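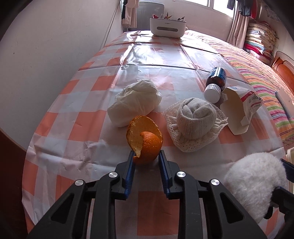 Vetley College Department of Mechanical Engineering - Student Manipulation Club

Fasutach is a student robotics project at Vetley College in which undergraduates design a two-finger hand-held gripper, use it to record everyday handling tasks in ordinary homes, and train a robot arm on the recordings. It is run by the Student Manipulation Club, a registered student group attached to the Department of Mechanical Engineering. The project enters the annual Brakusent student contest and also serves as the practical part of a one-semester elective for third-year students.

The name Fasutach is used for both the project and the tool. Club documents write it with a capital letter and add a version letter for the hardware, as in Fasutach C.

Background

The club began as a reading group for students taking the introductory robotics course. Its early meetings were spent on simulation, and members had little access to equipment. The department's one robot arm was kept in the Pinheiro Laboratory and was booked most afternoons for graduate work. Students who wanted to try a grasping task could get an hour or two on the arm in a good month.

A hand-held gripper was proposed as a way around the shortage. A person holding the tool does by hand what a robot would later do with a gripper of the same shape, and a camera fixed to the tool records the motion from the gripper's point of view. The arm is then needed only at the end, for testing. The first version was put together from printed parts over a winter break and broke at the left linkage during its second week of use.

After the third version, the department agreed to let students take the tool home overnight. The change had a large effect on the project. Recordings made in the laboratory had all used the same gray bench and the same set of blocks and cups, and a model trained on them did poorly when the bench was covered with a cloth. Home recordings brought in patterned surfaces, daylight from windows, soft items and the usual household clutter.

Hardware

The gripper has two parallel fingers carried on angular plastic linkages. The linkages have cut-out openings to save weight, and the pivots are covered with round silver caps. Each finger has a blue pad on its inner face. Structural parts are black. The color was chosen so that the fingers would stand out against most table surfaces, although members have since noted that it makes them hard to pick out on dark wood.

Version C weighs more than the versions before it, mainly in the handle. The lower bar was thickened after several cracks near the pivot, and the screws were changed to a longer type. A change list kept by the club gives the following for the current version:

Overall length: 190 mm, without the handle
Finger travel: set by a stop screw, adjusted at the start of each semester
Pads: replaceable, held in a slot with a small clip
Recommended maximum load: 200 g

The load limit is a club rule and is lower than what the linkages can bear. Heavier items tend to rotate between the pads, and a recording in which the item turns in the grip has to be sorted by hand. A medium orange is close to the limit, and large ones are over it. Students are asked to weigh fruit before using it in a lifting task.

The trigger is a plain lever with a return spring. An electric trigger was tried in version B and dropped. It made a clicking sound at each step that some users found tiring, and its battery added weight at the wrong end of the tool.

Tasks

A task in Fasutach is a short written instruction, such as "move the cap to the tray" or "place the cloth on the plate." The list is agreed on at the start of each semester and is kept short so that every task is recorded in many different places. Tasks are grouped by the kind of object involved.

Rigid objects were the first group to be used and make up the largest share of the recordings. They include bottles, cups, boxes and pens. Bottles lying on their sides are recorded separately from standing bottles, and boxes with open flaps are recorded separately from closed ones.

Soft objects include cloths, socks and other knitted items. They are considered harder, as the same item can take a different shape each time it is put down. A crumpled cloth gives the fingers no clear edge to close on, and new users often push it along the table before getting hold of it.

Fruit was added as a third group. Whole oranges and apples came first, followed by partly peeled ones. A peeled orange is an awkward item for two flat fingers: the peel can curl outward and take up the space where one of the pads should go, and closing on the peel alone may tear it. The instruction for this item says to open the fingers fully before coming near the fruit, line up with it so that it sits between the two tips, and then move forward slowly. The same instruction applies whether the fruit is on a bare table or on a glossy plastic tablecloth, though wrinkles in a tablecloth can catch the finger tips if the tool is held too low.

Setting up a home session

The club's handbook gives only brief advice on choosing a place to record. The table should be steady, there should be room to stand or sit behind it, and the student should have the permission of everyone who lives in the home. Other objects on the table are left where they are unless they are fragile. Bedrooms, kitchens and shared dormitory rooms have all been used.

Light from a window is allowed. Glossy surfaces reflect it, and in the early recordings this was treated as a fault. The rule was later reversed after tests on the arm showed that a model trained without reflections would sometimes move toward a bright patch on the table.

Medicine containers may remain on a table as part of the surroundings, but they are not used as objects to be picked up, and they must be closed. Knives and glassware with sharp edges are kept off the table entirely.

Each session starts with an opening and closing of the fingers in clear view of the camera. The motion is used to match the finger position to the recording. Sessions without it are returned to the student, who may record them again.

Data

At the close of the last academic year the collection held 2,327 accepted recordings. A recording is accepted if the opening motion is present, the object can be seen at the start, and the task ends with the fingers open. Recordings in which the object is dropped are kept in a separate folder. They are not used for training, but students in the elective use them in an assignment on sorting failures by cause.

Every recording is checked by a student other than the one who made it. The checker fills in a short form with the task, the type of surface and any problem noticed. Common problems are a thumb over part of the view, a tool tilted too far to one side, and a start that comes after the fingers have begun to close.

The collection is stored on a department server and can be used by any student at Vetley. It is not open to the public. Requests from other schools are handled by the department, and a sample set limited to tables in campus buildings has been shared with other Brakusent teams.

Coursework

The elective takes 12 students each time it is offered. The first weeks cover linkages and hand calculation of finger force. Students then assemble a gripper from a kit of printed parts, record a set of sessions, and train a small model with code supplied by the department. The last part of the semester is spent in the Pinheiro Laboratory, where each pair tests its model on the arm.

Grades are based on a notebook, a written report and a short talk. The success rate on the arm does not count toward the grade. The rule was brought in after the first year, when several pairs chose very easy objects for their tests. Reports now tend to deal with harder items, and a common subject is the difference between grasping a cloth from above and from the side.

Club members who are not enrolled in the elective may use the same kits in the evening, usually from 6 p.m. They can also take part in the checking of recordings, which is how most first-year students join.

Competition

Brakusent is a contest for college teams held each March. Teams bring a trained model and run it on an arm provided by the organizers, using a table that they have not seen before. The objects are named in advance by group, but the individual items are not. Judges score each attempt on whether the object reaches the marked area and on whether anything else on the table was moved.

Vetley first entered with version B of the gripper and was placed in the lower half. Most points were lost for bumping nearby objects while reaching for the target. The team recorded a large number of cluttered tables the following year and did better in that part of the scoring, but it lost time on knitted items, which the model approached and then backed away from. Fasutach C was used in the most recent contest, where the team reached the final round and was eliminated on a task with a folded towel.

Current work

A fourth version of the tool is being drawn up. The planned changes are a narrower finger tip, a pad with a softer outer layer, and a handle that can be fitted for left-handed users, who at present have to work the lever with the fourth finger. The club is also rewriting the fruit instructions to separate loose peel from peel that is still attached.

See also

Brakusent
Pinheiro Laboratory
Vetley College student clubs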